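Simulated Practice Pays Off for Machine-Tending Robot

Teaching a robot arm to load parts into a vise usually means days of trial and error on the shop floor. The team behind Vesinex, a new training method from the Duangkaew lab, has found a way to do most of that learning inside a computer, and the early numbers are a delight to read.

The method starts with 100 demonstrations, each recorded by a person steering a virtual arm through the job. Software then reshuffles the starting positions and replays the motions in 1,000 new layouts, keeping only the runs that end with the part where it belongs. The robot's control program learns from everything that survives.
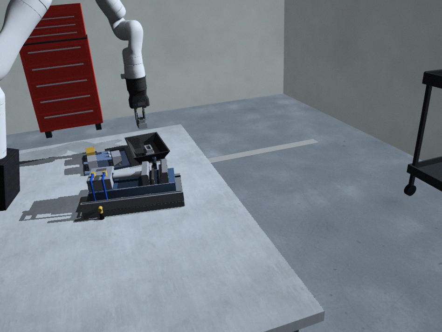
A simulated arm holds a small gray part over the worktable, with an open black bin and a vise-like mechanism below.

What has people in the field talking is how the program copes with trouble. In 1,398 test runs, all of them simulated, it recovered from a bad grip far more often than an earlier version trained on the demonstrations alone. It backs off, lines up again and has another go, a habit it picked up from just 118 extra clips of fumbled grips put right.

Next comes the big one: moving the program onto a real arm at the Brutance test shop in November, with no retraining planned before the first attempt. The team also wants to try smaller parts and a second type of vise. The virtual workcell will be free for other labs to download once those trials are finished.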